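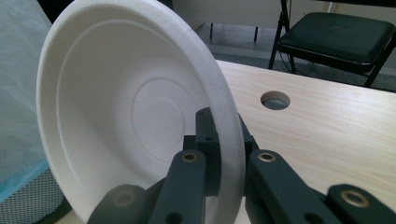

9 February 2018

Ware sorting and matte white trials, back bench

Spent the morning on the white tableware before touching any glaze. The big rimmed plates from the Naltley order have been sitting on the lower shelf since the last firing and I wanted them graded and off the shelf before the next lot comes out.

Started with the deep ones. They are the awkward shape in the set, more bowl than plate once you get past the rim, and they don't stack the way the flat ones do. The recessed ring in the base is the bit to look at. If the glaze has gone on heavy it fills the step and you lose the edge, and then the terraces between the ring and the rim go soft as well. Tilting each one up on its edge under the window shows it straight away. Flat on the table you miss it, as I did with the first batch in spring.

Grading as before:

A – ring crisp all the way round, rim even, no pinholes in the well
B – ring softened on one side, or rim a bit thin, still fine to use
C – pinholes, drips or a warp you can feel when it rocks

Most of the deep plates went into A. The Bs were nearly all from the left side of the kiln, bottom shelf, same as last time. I have moved that shelf up a notch for the next firing and left the cone pack where it was, so we should be able to compare. Three Cs, all rockers. Put them in the crate under the sink for test tiles. Please don't put them back with the others, there are pencil crosses on the feet.

Matte surface

The surface still has a bit of tooth to it. I like how it looks but I'm not sure how it will go with cutlery. Did the spoon test on a B plate: dragged a stainless teaspoon across the well, ten strokes, same spot. Grey marks, quite visible. Bicarb paste and a sponge took most of it off, a melamine sponge took the rest. Did it again on a plate from the second glaze bucket (the one with the extra silica) and the marks were fainter and came off with dish soap.

So the second bucket is better for marking. It is also a touch shinier, and Jansen were fairly firm that they wanted matte. I've set one of each aside with masking tape on the back, labelled 1 and 2, so they can choose with the thing in their hands. Sending photos is a waste of time for this, the difference doesn't come through.

Bucket 1 was thick again. Sieved it twice and added 200 mL of water, which brought it back to where it was in the book. Lid wasn't on properly. The clip on that lid is bent and I've put a brick on top for now.

Stain test, started 10:40

Put a teaspoon of strong coffee, a teaspoon of beetroot juice and a smear of turmeric in oil into the well of a B plate from each bucket. The inner ring is handy for this as it holds the coffee in the middle. Left them four hours.

Rinsed with warm water only:
Coffee – nothing left on either
Beetroot – nothing on 2, very faint pink on 1, gone after soap
Turmeric – yellow on both, worse on 1

Turmeric after soap and a second wash: 2 was clean apart from a spot near the step, 1 still yellow along the edge of the ring. Left plate 1 on the windowsill to see if the sun takes it out. It usually does over a few days.

The step is where everything collects. Same with washing up, I had to go round it with a brush to get the last of the oil. If we do another run of this shape I'd like to ease that inside corner slightly on the profile, even a millimetre would help. Against that, the ring is what people pick the plate up and comment on. Worth trying on two or three before changing the template.

Stacking and storage

Tried the deep plates in stacks of 4 with a felt disc between each. That's as high as I'd go. The rims are thick and carry the weight well enough, but the feet sit down into the well of the plate underneath and if the disc has shifted you get foot ring on glaze, and that matte surface picks up the scratch. Cut new discs a bit wider so they come up the side of the well. Template is drawn on the back of the Varnell box, cutting mat end of the bench.

Standing them on edge in the rack was better. They take up more shelf but you can pull one out without shifting the rest, and nothing rubs. The rack slots are a bit tight for that rim. I opened up two slots with the rasp and lined them with cork tape as a trial. If it holds I'll do the whole rack.

For packing, the Stulten cartons are too shallow for this plate lying down. On edge with corrugated between each one they fit with a bit of room at the top for paper. Did a drop test from bench height with three C plates in a taped carton, twice, and all three survived – fourth drop on a corner cracked one at the rim. Happy enough with that. Double wall on the corners for anything going by courier.

Materials

Low on felt, cork tape and the fine sponges. Silica is fine. Enough clay for one more run of this shape and then we are into the new pallet, and I'd want test pieces from that before committing to an order. The shrinkage on the last pallet was different enough to matter on the rim diameter.

Price list says the next break on cartons is at 4000, far more than we could store, so stick with the small lots.

To do

Ring the kiln people about the lower element, it looks tired
Order felt and cork tape
Fix or replace lid clip on bucket 1
Take plates 1 and 2 to Jansen
Repeat the turmeric test on plates from the next firing, both buckets
Trial profile with the eased corner, before May if there's a gap
Check windowsill plate

Later, same day: had a second look at the A stack in afternoon light and moved one down to B. Small dry patch on the outside of the rim where it must have been held for dipping. Worth touching up finger marks with a brush before they go in, particularly on the rim. I've written it on the board over the glaze buckets.

Shelf is clear now and wiped down, the A plates are in the rack and the Bs are boxed at the end by the door.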